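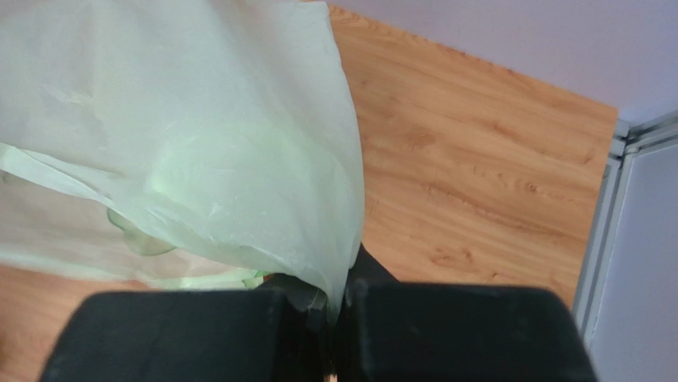 Does freezing bread in thin grocery bags ruin it, or is my husband ruining it some other way? We moved to Brivstead last September, 20 minutes from the nearest decent bakery, so I buy several loaves at once. I've been using thin plastic bags with handles, the pale green see-through kind, and by the second week the crust tastes like the inside of the freezer. He says I'm imagining it. He also eats cereal for dinner.
Hélène Robichaud

posted July 28, 2020

You're not imagining it. Those bags let air in and moisture out, and bread picks up smells from whatever is next to it. Slice the loaf once it has cooled all the way, wrap it tight in foil, then put it in a real freezer bag and press the air out. Toast the slices straight from frozen. Mine keep a month. After that they're croutons, and I call that a plan.
Nathalie Landry

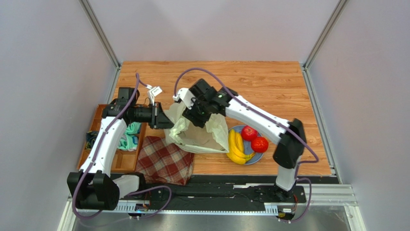
Plastic bag on a wood-grain tabletop.

I double the grocery bags and knot them. Works fine, but I smoke, so take that with a grain of salt.
rokham33

Knotting does nothing for the air already in there. Foil first. And move the fish.
Nathalie Landry

There is quite a lot of fish. Thank you both.
Hélène Robichaud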